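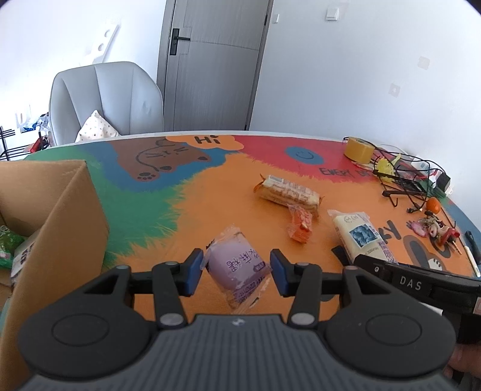
6 min read

Daily serials should stop using the time leap as a repair tool

The time leap is the largest structural edit a daily serial can make. In one cut, usually between the last shot of an episode and the first shot of the next, the story clock moves forward by years. Children become adults, marriages end off screen, a business is lost or gained, and a portion of the cast leaves the payroll. My argument is that most leaps are ordered for reasons unrelated to the story, that they are carried out with too little preparation, and that the damage they do is larger than the short rise in attention they bring.

I will use Tristberg as the main case. It is a good serial, it has run for more than 600 episodes, and it has leaped twice. The first leap worked. The second did not, and the difference between them can be described in fairly plain terms.

Consider what a leap has to carry. A long serial keeps a great deal of information in the viewer's head: who knows which secret, who owes money to whom, which room belongs to which branch of the family. This information is the main asset of the form. A film has two hours to build its stock of facts, and a weekly drama has a season. A daily serial has years, and its best scenes depend on that accumulated store. When a mother in Tristberg sets down one extra plate at dinner, the scene needs no dialogue, as the audience has known for 145 episodes that her son is alive.

A leap writes over part of that store. Some facts survive, some expire, and some change value during the missing years. The viewer cannot tell which is which. The writers have to say so, and they have to say so early, in scenes that also need to introduce new actors, new sets and at least one new conflict. That is a heavy load for a single week of episodes.

The first Tristberg leap covered six years. It came at episode 145, after the trial storyline had closed. Three decisions made it work. The open questions were settled before the cut, with one exception, and the exception was the question the next phase was built on. The adult cast stayed, with modest changes in hair and costume. The house stayed as well, down to the placement of the stairs and the kitchen door, so a viewer who had lost track of the plot could still find her way around the building. Only the children were recast, and audiences accept recast children without complaint.

The second leap covered twenty years and settled almost nothing. Two storylines were in the middle of their development. The inheritance dispute had a court date. A character had just read a letter, and the contents of the letter had been withheld from us for a full month. The next episode opened on a highway, two decades on, with a lead couple we had never met. The letter has been mentioned once since.

I do not think the writers forgot the letter. The more likely explanation is that they were given the leap as a fixed requirement and wrote toward it with the time they had. Haberkorn, the company that makes Tristberg, produces several serials at once and uses a shared production calendar. Leaps at that scale involve set construction, contract dates and promotional slots. Once such a date is fixed it is hard to move, and the script is the cheapest component to bend. Anyone who watches the company's shows with some attention can see it happen. Scenes become shorter in the final weeks. Characters explain their plans to each other in full sentences. People travel a lot.

The usual defense of the leap is that it answers fatigue. A story has used up its central couple, the audience is drifting, and a reset gives new viewers a point of entry. There is something to this. A serial with 600 episodes behind it is difficult to join, and the difficulty grows each night. A platform such as Monda, which carries the Tristberg back catalog, has an obvious interest in giving newcomers a clean place to start. Its menu lists the show in phases, and each phase begins at a leap.

The defense mixes up two problems, however. Fatigue is a matter of repeated situations. Entry is a matter of missing information. A leap addresses the second and leaves the first where it was. The new couple in Tristberg met through a car accident, were forced to share a house, and were separated by a forged medical report. The old couple met through a car accident. The faces are younger and the kitchen has been repainted, yet the sequence of events is the one we had already grown tired of. If the supply of situations has run low, moving the clock does nothing to refill it.

There is also the matter of age. A leap of twenty years requires the previous leads to play the parents of actors who may be only slightly younger than they are. The standard treatment is gray at the temples, a pair of glasses and a shawl. Under the bright, even lighting that most daily serials use, this treatment is very weak. Flat light removes the shadows that makeup for age depends on. Either the lighting plan changes along with the makeup, which costs setup time on every scene, or the audience is asked to ignore what it sees. Many performers decline the job at this point and leave the show, for reasons that seem sound to me. An exit of that kind is then written as a death during the missing years, reported in one line by a relative holding a framed photograph.

Pirumow offers a useful comparison. It is a smaller serial, with two standing sets and a modest cast, and it has never leaped. When its central marriage ran out of material, the writers moved the weight of the story sideways, to a cousin who had been present in the background since the early episodes. The handover was slow. For several weeks the cousin had one scene per episode, then two, and by the end of the month she was opening and closing the half hour. The former leads were still in the house and still had opinions. Everything the audience knew about them kept its value, and a good part of it was put to use against the cousin.

This method has costs. It needs a supporting cast that was written properly from the start, and it offers the promotion department no single night to advertise. Its effect on viewing is gradual in both directions. A channel that needs a visible jump by a given week will not choose it.

For channels that will go on using leaps, I would suggest a few working rules. Keep the span short, ideally six years or less, so that the adult cast can cross it. Close what is open, and carry a single unresolved question over the gap. Keep at least one set unchanged. Give the returning characters a scene together in the first episode after the cut, before any new character speaks, so that the audience can check its records against theirs. Do not kill anyone off screen who had more than a season of screen time. If the actor is unavailable, the character can move to another city, a solution that costs one line and can be reversed.

None of these rules is expensive. The short span saves money on makeup and casting, and an unchanged set saves more. What they require is notice. A writing team told of a leap two months ahead can prepare it; a team told two weeks ahead can only stop what it was doing.

Tristberg is now well into its third phase, and the craft in individual scenes remains high. The dialogue is good, and the new leads are capable. I still watch it most evenings at seven. I would also still like to know what was in the letter.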